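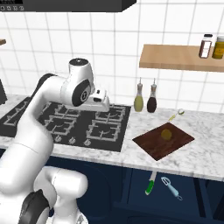 Karotwood Open Day

The Karotwood Open Day is an annual demonstration of household robotics software held in August at the Premodard building in Vudthorpe. It is organized by the Kwon laboratory, which develops motion planning methods for single-arm manipulators. The name is taken from the simulator used in the demonstrations.

Format

The program is divided into 4 sessions, each limited to 121 visitors. Sessions open with a short talk on the simulator, followed by rendered runs shown on a wall screen. Visitors may then change the starting position of the arm or the target object at one of the terminals and run the task again.

Kitchen environment

Most runs take place in a simulated kitchen. The standard layout has a four-burner gas cooktop set in a white marble counter, with a cutting board and two spouted condiment bottles to the right of it. The robot is a white jointed arm with a gripper mounted at the wrist. Burner grates are modeled with raised prongs, and a planned path must keep the gripper clear of them when it passes low over the cooktop. The range hood limits how high the arm can travel.

Objects are drawn from a library of 940 models. Their positions are varied between runs.

Attendance

The first open day drew around 600 people. Advance booking was introduced the following year, and the talk was shortened to leave more time at the terminals.

See also

Motion planning
Robot simulation
Vudthorpe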